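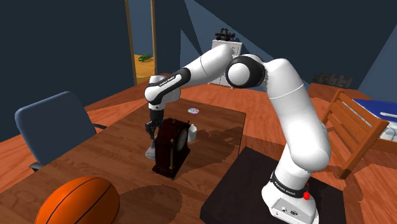

Wood in Interiors
Handout 4: Moisture and Movement

Please read this handout before the Friday class. You will need a pocket calculator and your notes from Handout 3, where we talked about the structure of the cell wall.

1. Where the water is

Water is present in wood in two forms. Free water is in the hollow part of the cells, as in a pipe. Bound water is inside the cell walls. When wood begins to dry, the free water leaves first. The wood becomes lighter, but its size stays almost the same. When the free water is gone and the walls are still full, we say that the wood is at the fiber saturation point. For most species this point is near 30 percent moisture content. Below it the walls lose water and the wood shrinks.

2. How we calculate moisture content

Moisture content is always given in relation to the dry mass. Students often divide by the wet mass, and then the result is too low.

MC = (wet mass - dry mass) / dry mass x 100

Worked sample: a piece of oak has a mass of 118 g before the oven and 100 g after it. The difference is 18 g, so the moisture content is 18 percent. This piece is too wet for a heated room.

In the lab we also use the Sedelix pin meter. It is quick, but it must be set for the species and for the temperature. Write both settings in your report. A reading without them will be returned to you.

3. Three directions

Wood does not move equally in all directions. Along the grain the movement is very small. For a normal oak board with a length of 1435 mm, we ignore it in this course. Across the grain we have two cases. The radial direction goes from the center of the tree to the bark. The tangential direction follows the growth rings, and in many species the movement there is close to double the radial one.

For oak we will use these values for each 1 percent change of moisture content:

Tangential: 0.30 percent
Radial: 0.16 percent

Take a flat-sawn board with a width of 230 mm. In winter its moisture content falls from 11 to 7 percent. The change is four points, so the width changes by 230 x 0.003 x 4 = 2.76 mm. Please do the same calculation for a quarter-sawn board and compare.

4. Narrow pieces and wide pieces

In a surface made from separate narrow strips, each strip has only a small movement of its own. If the strips are glued edge to edge, however, the movements add up and we must treat the surface as one wide panel. This is a frequent mistake in the exam.
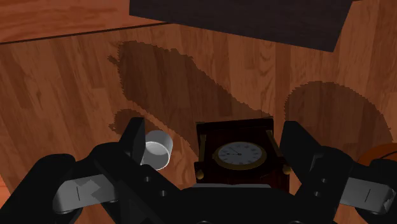

Fig. 1. Wood surface in narrow strips, lighter and darker, with fine grain lines.

Color does not tell you the moisture content. A dark strip and a light strip can be equally dry.

5. The Flastesberg reading room

The floor was supplied by the Bogdan sawmill and finished with Indard oil. It was laid in September, when the relative humidity in the room was 63 percent. The boards were put tight against the wall on both long sides. During the heating season gaps opened between them, and the next summer two rows were lifted near the door.

For class, prepare short answers:

Which moisture content would you ask for at delivery?
Where would you leave an expansion gap, and how would you cover it?
Can a surface oil stop the movement, or does it only make it slower?

Bring your answers on paper, one page at most.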